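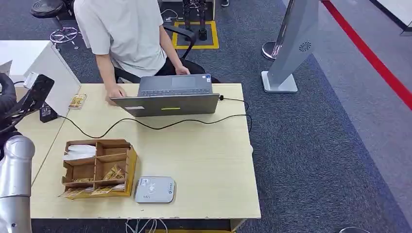 Ticket 4000286 – Shared calendar does not sync after password change
Product: Clatmont Desk, office edition
Status: Solved, waiting for confirmation

First message

Hello support,

Since we changed the password of our office account, the shared calendar on my laptop shows only old appointments. New ones I make on the phone arrive in the web version, but not in the desktop program. The message at the bottom is "Sync stopped, code 1081". I have restarted the program and also the laptop, without any change.

I did not want to remove the account, because there are entries on this laptop which I am not sure are saved on the server.

Reply from Clatmont support

Thank you for the clear report. Code 1081 means that the program still sends the old sign-in key. Please open Settings, then Accounts, and choose "Sign in again". Do not choose "Remove account" – this deletes entries that are not sent yet.

Second message

I did it. The sign-in window accepted the new password, and the code went away for a few minutes. Then it came back. I looked in the log file and found this line many times:

queue item 286 rejected: note too long (limit 2000)

Can one entry stop all the others?

Reply from Clatmont support

Yes, it can. The queue is sent in order, and the program waits at the first entry that fails. Please go to View, Unsent items, and look for an entry with a very long note. Copy the note to a text file, make it shorter, and save.

Third message

I found it. It was the meeting with Tolley in October, where I had pasted a full email conversation into the note field. I moved the text to a separate document and left only the address and the room. After saving, the other entries went up one after another, and the calendar on my phone is now the same as on the laptop.

One small request: the message could name the entry that is blocked. Code 1081 made me search only for a password problem.

I will watch it until tomorrow noon and then confirm, so please keep the ticket open until then.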